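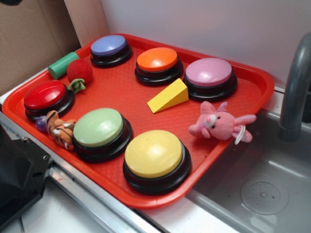
*Slide 1. Six buttons, one tray.*

**Opening (stay off the lectern, it squeaks)**

Evening, all. My talk is called "Press Any Key to Regret It," and it's on why people push buttons they've been told to leave alone.

Start with the elevator at Dridholm. Ask who works above the second floor. Wait for hands. Ask who has pushed "close door" this week. Same hands, slower.

The one in our building was disconnected in the remodel. I have this from Knut Rieger, who did the disconnecting. He still pushes it. Let that sit.

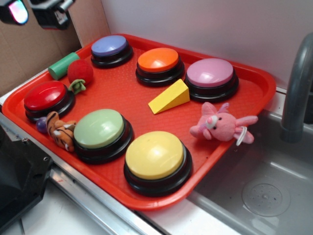

## Crosswalks, or how I spent January

- Corner of Lakatos and Main. I stood there with a clipboard and a bad hat.
- 1508 pushes logged. Say the number slowly, I was very cold.
- Plenty of those were second pushes by someone who had just watched the first person push it. Act this out. Use the disgusted look.
- The signal runs on a timer. The city told me so by letter, in the tone you'd use with a man who counts pushes.

Pause for water.

People hate waiting less if they get to do something with a thumb. Hold music works on the ear, a button works on the thumb, and neither one moves the line. My dentist has a fish tank, same department.
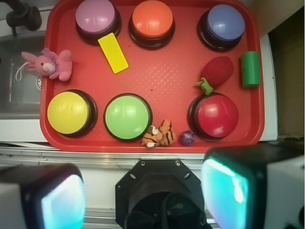

Which gets us to the thermostat at Jorkell. Three years of complaints from both ends of the office. Eckhard Hagedorn finally put up a second thermostat, connected to drywall. Complaints dropped off by spring. He was given a gift card and, I believe, a talking-to.

(If Eckhard is in the room, make him stand. If he isn't, say he's home adjusting something.)

## The red one

Ask: what color is the button you shouldn't press? Everyone says red. Then ask what color the emergency stop is, the one you really should press. Also red. Give them a second to be upset.

Winotberg story goes in this section. Keep it under 2 minutes, last time it ran to nine. Short version: new hire, unlabeled button, whole warehouse dark, and the sign that went up afterward said PLEASE DO NOT.
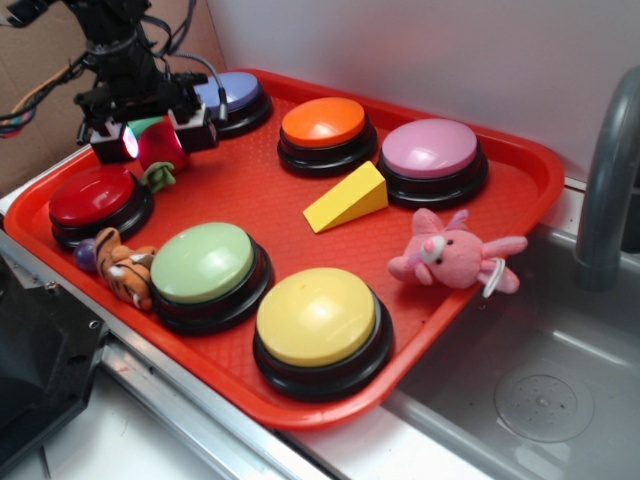
The sign made it worse, of course. Before the sign, people walked past. After it, they stopped to read, and once you've stopped your hand is right there. They ended up with a plastic cover, then a sign about the cover.

Skip the doorbell material if we're past 8:15.

**Questions**

- Someone will ask about snooze buttons. I have no findings, only a lifestyle.
- Someone will ask if the microphone switch does anything. Look at it. Look at them.
- Clicker goes back to the front desk. The deposit was mine.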